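**Bench assistant, watch and clock parts — Clatinden workshop**

Zakharchenko repairs and resells mechanical clock movements. We are looking for one part-time bench assistant at our Clatinden workshop. Most of the job is sorting, cleaning and labeling small parts, and the rest is packing orders for the repair shops we supply.

The job is 2 days a week, 8 hours each day, with a paid lunch. You would report to Chia-jung Hsiao, who runs the parts bench. Training is with Nazar Onyshchenko and lasts until the end of March.

What you would do:

- Sort screws, pins, springs and wheels by size and thread
- Clean parts by hand and check them under a loupe
- Enter stock in Rastex, our inventory program — we will teach you
- Pick and pack orders for the Lemodville store
- Keep the bench tidy and refill the cleaning jars
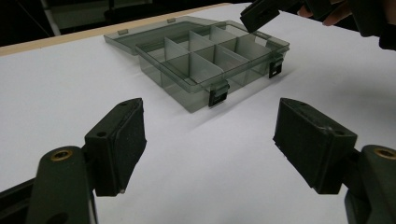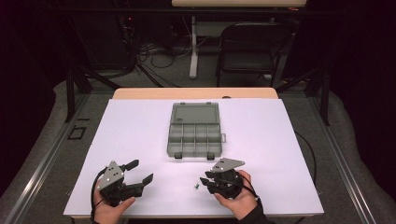 *Compartment box with a hinged lid, open on the table.*

What we ask for:

- Steady hands and good close-up vision, with or without glasses
- Patience with repetitive work
- Clear handwriting for labels
- Able to lift a 20-pound carton

You do not need a background in clocks. Illia Polishchuk came to us from a bakery and now does full movement rebuilds. If you have done sewing, model building, jewelry or electronics work, mention it.

Pay is $280 a week before taxes. After training there is a review, and hours may go up if the order book allows. The workshop is on the second floor with stairs only. Parking is free behind the building, and bus 89 stops across the street.

To apply, send a short letter and the names of two people who know your work to Maksym Yatsenko at the Clatinden workshop. A résumé is fine but not required. Letters must reach us by 10/01/2021. We will invite a few people for a paid trial morning at the bench — bring your own glasses if you use them for reading.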